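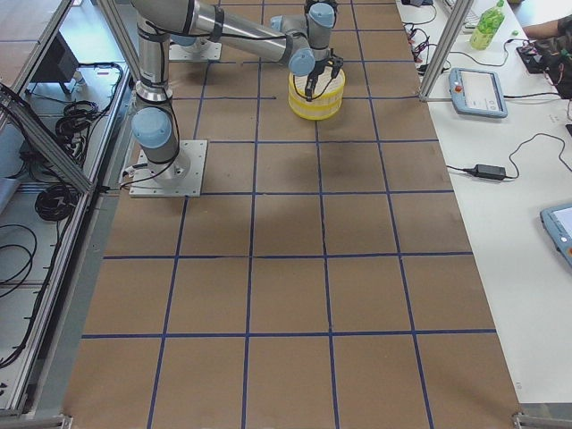 The Darkumel County inspector general sent a 124-page report on the Plurkard contract to the county board on Jul 11, 2018. Only a six-page summary has been released. It finds no evidence that former purchasing director Barış Tekin took payments, and makes no finding on whether he misled auditors. The contract covered lab equipment for the county training center.

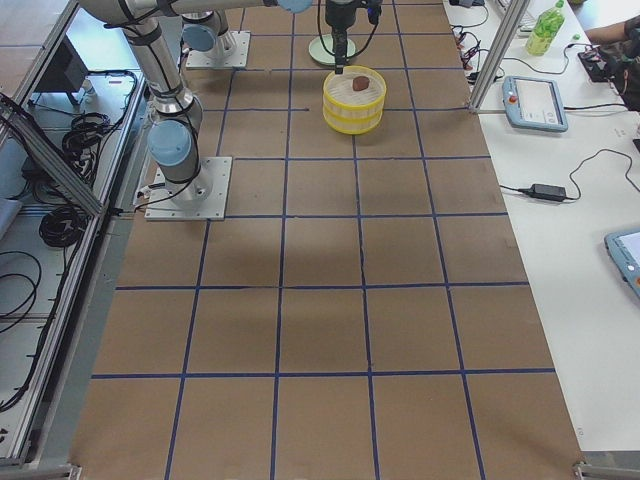

Board member Perihan Toprak has asked for the full text within 20 days. County counsel says witness names must be removed first - a review that could run into August. The board may also call Tekin to testify. The summary does not address equipment costs, so the price paid remains unknown outside the inspector general's office. A vote on a subpoena requires six members.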